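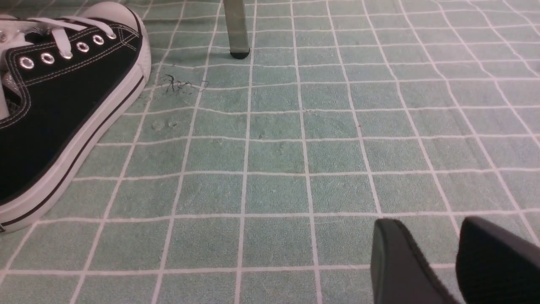 Page last changed: March, 8:306 a.m. edition withdrawn; current text below

PUMIDVILLE - Renar, which cleans and maintains rental housing in Pumidville, said today it will not sign a purchase order for floor-tidying robot arms this budget year. It will pay for a limited trial of one arm from Andrade and decide afterward whether the machine deserves a line in the equipment plan.

"We have been shown a lot of slides about savings," said Ingvild Isaksson, who runs equipment planning at Renar. "I would like to see a floor get picked up first. Shoes, hair, chair legs, a mat that won't lie flat. If a price depends on the room being neat before the robot comes in, I want that written in the quote."

The trial work is small and dull on purpose. The arm is set to work at floor level on a green mat with a grid of white lines, near a black canvas sneaker and the foot of a metal leg, with a little clump of dark hair lying between them. Renar says rooms like its tenants' have far more than that on the floor, and it will not count a good result here as proof of anything bigger.

The company has set aside money for 306 hours of supervised running over 8 weeks. Staff time is charged to the same budget, including time spent resetting the arm or finishing a job by hand. Renar left those hours out of an earlier equipment purchase and says the payback figure it gave its owners was wrong as a result.

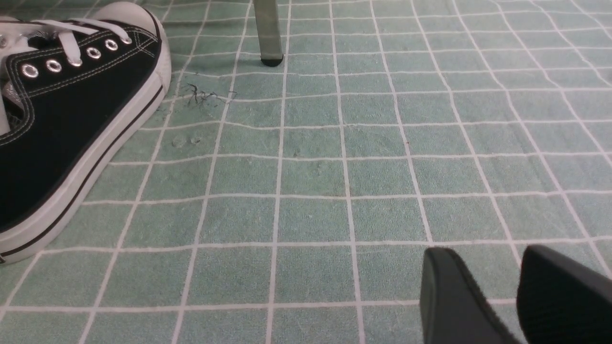
Two costs remain open. The first is gripper pads, which Andrade quotes as a wear part without saying how long a set should last on fabric and grit. The second is the Pitach scheduling software, offered free for the trial and priced per room after that. Renar manages almost 1,000 rooms, and Isaksson said the software could end up costing more than the arm.

"Free for the trial is a sales term," she said. "We are budgeting as if we pay for it from the first day."

Renar will keep its present cleaning crews and hours during the trial. No staffing savings have been entered in next year's draft budget, and the company has asked Andrade to take them out of its proposal. A lease remains possible if the supplier agrees to a cancellation clause and a fixed price for spare parts.

Trial results, including failed pickups and stoppages, will be posted on this page when the running hours are used up. Questions about the trial should go to Ingvild Isaksson at the Renar office in Pumidville.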